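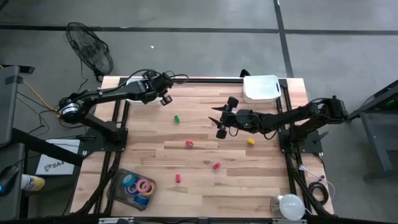 From: Kofi Dankwa
To: Drever local business list
Date: 11/8/23
Subject: Re: Customer survey results and the follow-up mailing

Yayra Bawa wrote:
> Has anyone seen the final numbers from the Odoi survey? Our shop paid
> into it in January and I would like to know whether the answers are
> broken out by type of business. Also, do we get the raw file or only
> the report?

Yayra,

The final report came in last night. They mailed 1,079 cards and got 328 back. Restaurants and repair shops each have their own section. Retail is lumped together, so your store is in with the hardware and clothing places. I asked if they could split it further and they said 64 retail answers was too few to do that.

You get the report only. The raw file stays with Odoi unless we pay extra, and the price they quoted was more than I wanted to agree to without asking the list.

The part I would read first is page 8, on how people heard about a business. Word of mouth was first and the coupon mailer was last. Cliltotum is still selling ads in that mailer, so look at this before you renew.

On the follow-up mailing, Vavden can print the cards at the same rate as last time if we send the artwork before the end of the month. Reply to me off list if you want your logo on it. I have the old logos from everyone who was in the first round.

Kofi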